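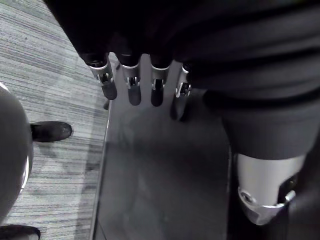
Bathroom vanity refit: notes on counter layout

14 shares | 2 comments

The vanity in the Rutherford unit has been through its first month of daily use, and the layout is now settled enough to write up. The same arrangement goes into the Ikinville units in August. Most of what follows concerns the countertop, where small items collect and where most of the complaints from the previous fit-out came from.

The top is gray with a marble pattern and a glossy finish. Gloss cleans easily but shows toothpaste residue and mineral film under the ceiling lights. A damp microfiber cloth followed by a dry one is sufficient. Abrasive pads and acidic descalers should stay off it. Descaler may be used inside the ceramic sink if it is rinsed within two minutes and kept away from the joint between sink and counter.

The sink is a large rectangular one in white with sloped inner walls. The slope helps paste and soap run toward the drain, but anything set down near the rim can slide in. For that reason the front edge of the counter is to be left clear when the vanity is not in use. The toothbrush goes in the white mug on the left, toward the back corner. Brushes are stored head up, and the mug is emptied and washed weekly.

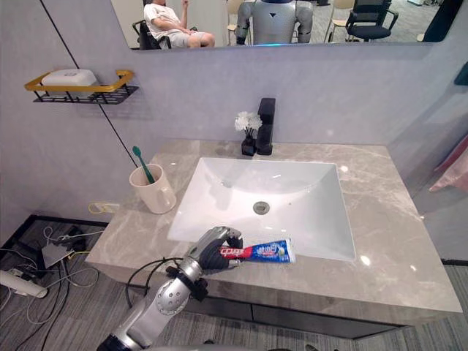 Toothpaste at the front edge of the counter, with the mug and toothbrush at back left.

Toothpaste has no assigned spot yet. Two positions were tried. Standing the tube in the mug works while the tube is full, but a half-used tube leans and pushes the brush over. Laying it on the wire shelf on the left wall is more stable, although the shelf already holds a white container and space is limited. The current preference is the shelf, with the cap facing out. Tubes should be squeezed from the crimped end and flattened as they empty.

The faucet is a tall black single-lever model at the back of the counter. Black finishes spot visibly, so the lever and spout should be wiped when the counter is done. The small vase of artificial flowers beside it stays. It needs dusting and should be lifted, not slid, during cleaning.

One item remains open. The wall outlet at the back of the counter has a yellow cable plugged into it, and the cable sits behind the mug. It should be kept dry and away from the sink. Letora has been asked to quote for a clip to hold cables against the wall.

Consumables for the Ikinville units are on order under Sternunura line 1217. The order covers 18 mugs and the same number of shelf liners. Cost per unit is $273 including the shelf hardware, which must be fitted before the mirror goes up.

Comments (2) | Share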